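Pegboard at last!

Saturday, August 24, 2019

I have wanted a pegboard for years. Proper years. I used to slow down outside the hardware shop in Serlow just to look at theirs, and now there's one I can hang things on and I am far too pleased about it.

It's a plain white one with small round holes in neat rows, and the hooks have a round base that sits against the board with a thin arm sticking out. I went for a single row of four near the bottom edge to begin with, and the first tool up was the red and yellow screwdriver, because it's the one I reach for most.

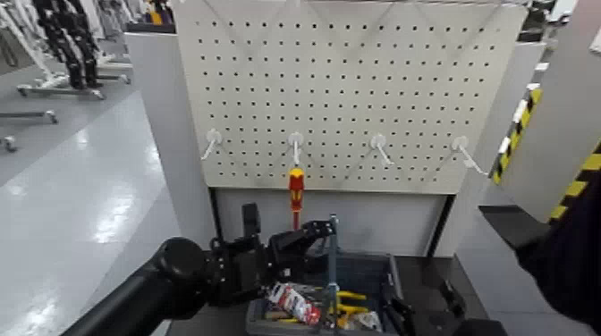

My old system was a biscuit tin. Everything went in the tin, and the thing you wanted was always underneath everything else (usually under the tape measure, which bit). I did try a wall rack from Pelov last November, a lovely solid thing, but the slots were all one size and half my tools fell straight through. With a board you can move a hook two holes along and try again, and I have, many times!

An insulated screwdriver turns out to be a good one to practise with. The handle is nice and fat, so it's easy to grab, and the bright colours mean I can spot the gap the moment it's missing. 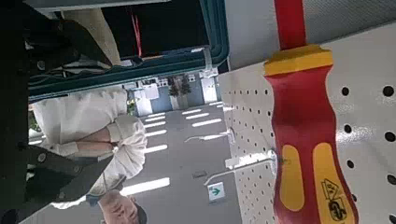 A few things I've picked up so far. Put the hooks in before you decide where anything lives, and push each one until the disc is properly against the board. Leave more room than you think between them, as pliers are wider than they look. And keep the heavy stuff low down. I got that last tip from the Harawira tool forum, where there's a thread on pegboard layouts that runs to 71 pages. I've read 16 of them and I'm loving it.
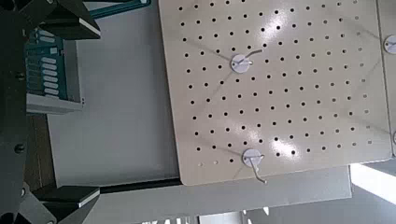
I'm still undecided about drawing outlines round the tools. Part of me thinks it looks wonderfully organised, and part of me knows I'll swap everything about by next weekend and be left with a lot of ghosts in marker pen. Perhaps pencil?

Pliers next, the ones with the yellow handles, then whatever else can be rescued from the bottom of the tray.

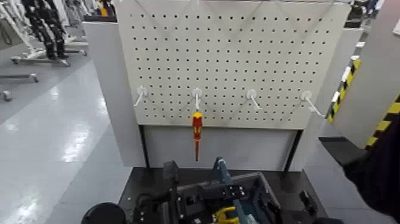 I've also got my eye on a box of Mundadeo hooks, 200 in mixed sizes, and yes, I know I don't need 200 hooks. If you've got a board of your own, do tell me how you've laid it out, and whether you keep the screwdrivers together or scatter them by job. I keep changing my mind!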